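The Standing Coat Rack Returns to the Room
By the editors of Prernano
May 27, 2026

For much of the past century, the place for a coat was the closet. Builders supplied one beside the front door, furniture makers turned their attention to other things, and the freestanding rack was left to hotel corridors, dentists' offices and the back halls of older houses. Its reappearance in living rooms, studies and shared work areas has been gradual, and it has owed more to the way people now use their rooms than to any change in taste.

Prernano took up the subject last October, when the magazine's household survey asked 608 readers in Astatstead and Brismont where they put an outer garment on arriving home. The back of a chair was the most frequent answer. The closet came second and the bed third. Among readers who owned a standing rack, most reported that they used it every day in the cold months and that it had been bought secondhand or passed down by a relative.

The form has altered very little. A central post is turned on a lathe, so that the wood swells and narrows along its length, and the post is finished at the top with a finial. Hooks or pegs are set into the upper part in tiers. The usual number is six, and the tiers are commonly staggered so that a heavy coat on one hook does not lie directly against the coat on the next. Each arm ends in a knob, which keeps a collar loop from slipping and spreads the weight of a garment hung without a loop.

Reddish-brown finishes remain the most common in the secondhand trade. They agree with the dark desks, door frames and cabinets found in many older rooms, and a glossy topcoat makes the turnings easy to wipe clean. 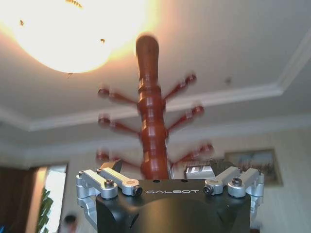 How many coats should a rack with six hooks be expected to carry?

One winter coat to each hook is the sensible limit, and four in total is better for everyday use. Lighter items such as scarves and hats may share a hook with a coat, provided that the load is kept even from one side of the post to the other.

Balance is the chief weakness of the type. A rack that carries all of its load on one side will lean, and a rack that leans for long enough will loosen at the joint between the post and the base. Owners should fill opposite hooks in turn and place the heaviest garment on the lowest tier. On carpet, the feet should be checked for level by setting a hand on the finial and pressing gently in each direction. Any movement greater than a slight give should be corrected before the rack is loaded.

The Amin workshop in Brismont, which has repaired household furniture for 30 years, reports that loose arms account for the greater part of the racks brought to its counter. The cause is usually a dried glue joint. The workshop's practice is to withdraw the arm, clean the old glue from both surfaces, apply fresh wood glue and leave the joint undisturbed overnight. Threaded arms need only be turned until snug. Force is to be avoided in either case, as a post that has split along a turning is seldom worth the cost of mending.

Cleaning requires little equipment. The narrow rings between the turned sections collect dust that a flat cloth passes over, and a soft, dry paintbrush will lift it. The post should then be wiped with a cloth that has been dampened and wrung out well, followed at once by a dry one. Wax may be applied once or twice a year. Spray polishes containing silicone are best left on the shelf – they make later refinishing difficult, and they leave a film that can transfer to wool.

Placement deserves more thought than it generally receives. The traditional position is within a step or two of the entrance, but a narrow hall is a poor choice, particularly where the door swings inward. A corner of the main room often serves better. The rack should stand clear of radiators, and it should not be pushed so far into the curtains that the fabric catches on the lower arms. Strong afternoon sun will fade both the finish and the garments, so a position to one side of a window is preferable to one directly before it.

Height should also be considered. A tall stand looks well in a room with a raised or recessed ceiling, where its vertical line is given space, and it can appear crowded beneath a low one. Overhead lighting flatters turned wood. The swellings of the post pick up the light and the rings between them fall into shadow, an effect that is lost when the only lamp in the room stands at table height.

The question of hangers divides owners. A hook by itself is convenient, but it will in time leave a point in the shoulder or collar of a tailored jacket. A slim hanger suspended from one of the pegs protects the garment and takes up little room. It does project to either side of the post, and a single hanger is therefore as many as most racks can hold without looking untidy. 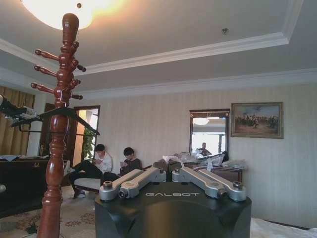
Buying Secondhand

Prices in the Astatstead markets vary with condition. A sound rack with all of its arms can be had for $100 or less, and one with a missing arm for a good deal under that. Buyers should turn the rack over and examine the base first, where repairs are most often hidden. Each arm should be tested by hand. Replacement arms can be turned to match, although the color of new wood will need to be adjusted with stain, and the match is rarely perfect on a glossy finish.

Racks that come apart for transport are worth seeking out. The post on these is made in sections joined by a threaded rod or dowel, and the joints are usually concealed at one of the narrow rings. Sellers do not always know that a rack can be taken down, and it is reasonable to ask permission to try.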